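Slide 4: looking after the Dritbridge cell

Start with who does what. Costel handles the arm and its cable. Rosaura handles the fingers and the bench.

Fingertips: wipe them at the start of each shift, check the tips, log it. Swap the pair at 1000 picks even if they look fine. Last February we let one pair run past that and got 72 failed grasps before lunch.

Pause for questions on the log sheet.

Slide 5: cable slack
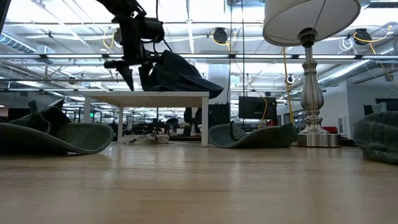 Cable checks are done with the arm low, in the pose it uses for the riser, and again with it fully raised. Leave enough slack for the wrist to turn both ways. With the fingers down at the navy cap, the loop comes off the right side of the arm and curves toward the cap, so look at clearance there first. If it touches fabric, re-clip it and run 15 slow cycles. Sepehr has the spare clips.

Hand over to Dzifa for calibration.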